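Ticket 553: pink towels shedding and leaving a haze on the dining table
Last updated Apr 2, 2026

Hi again! I'm reopening this one because the fluff is back, and this time I've kept proper notes like you asked (well, proper for me). Same setup as before: the Jenby bath towels in pink, washed at home, folded on the big dark table because it's the only flat surface in the apartment that isn't already covered in something.

Quick recap for whoever picks this up. I bought the towels last July and they were fine until I switched to the Zarncombe liquid, the concentrated one. After that I started getting two problems at once, and I wasn't sure if they were one problem or two. First, little pink fibers all over everything I fold near them. Second, a dull patch on the tabletop that I can see when the light hits it, right where I usually put the stack down. You'd think a dark wood table would be forgiving. It shows everything!

What I tried, in order:

Washed the towels by themselves, warm, with half the usual detergent. Less fluff, still some. The lint screen was packed.

Washed them again with no detergent at all, just an extra rinse. The water in the door was sudsy the whole way through, which surprised me, because I hadn't put anything in. So there was a lot of old soap sitting in there.

Cup of white vinegar in the rinse, no softener. My notes say 300 ml, so a bit over a cup. They came out rougher but they soaked up water again, and I hadn't noticed they'd stopped doing that until they started (I'd been blaming the shower, poor thing).

Dried on low for 56 minutes and cleaned the lint screen halfway. This made the biggest difference to the fibers, by a mile.

So that was the towels mostly sorted, and I moved on to the table. 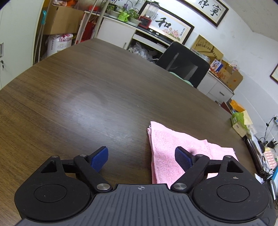

I wiped the wood down with a barely damp cloth and then a dry one, going with the grain. That lifted the fibers, no trouble. The haze is the part I can't pin down. Some days I'm sure it's a residue, and other days I move my head a little and decide it's just glare from the light. I rubbed one spot near the curved edge with a drop of the Prudik wood soap and it looked the same to me afterward, so I stopped there before I did something I'd regret.

Your last reply asked if I was folding the towels while they were still damp. Guilty, sometimes. If I'm in a hurry I pull them out when the thick edges are still a bit cool and tell myself they'll finish in the cupboard. I've been good about it for the last 4 loads and left them hanging until they were dry all the way through, hems included. The patch hasn't gotten bigger in that time, as far as I can tell. It hasn't gone away either.

You also asked about heat. No irons on the table, no hot pans, the blender lives over on the shelf and gets used there. We eat at it, with mats.

Where things stand now:

Shedding: much better. I get a pinch of fluff off a dark shirt if I fold it right after the towels, so I've started doing the dark stuff first. I'm happy to call that part closed unless you think it should have stopped completely by now.

Stiffness: they're a little crunchy without softener. Shaking them hard before they go in the dryer helps. Would dryer balls be okay, or will they just beat more fibers out?

Table patch: open. I have a bottle of Trnka furniture oil in the closet, never used, and I'm itching to try it, but if there's damp trapped in the finish I'm guessing oil over the top is a bad idea? Please tell me before I get impatient.

I'll keep going with half the detergent and the vinegar every few loads, and I'll put a cotton sheet down before I fold. Can you leave the ticket open until I hear back on the oil? Email is better than phone for me, I never catch the calls.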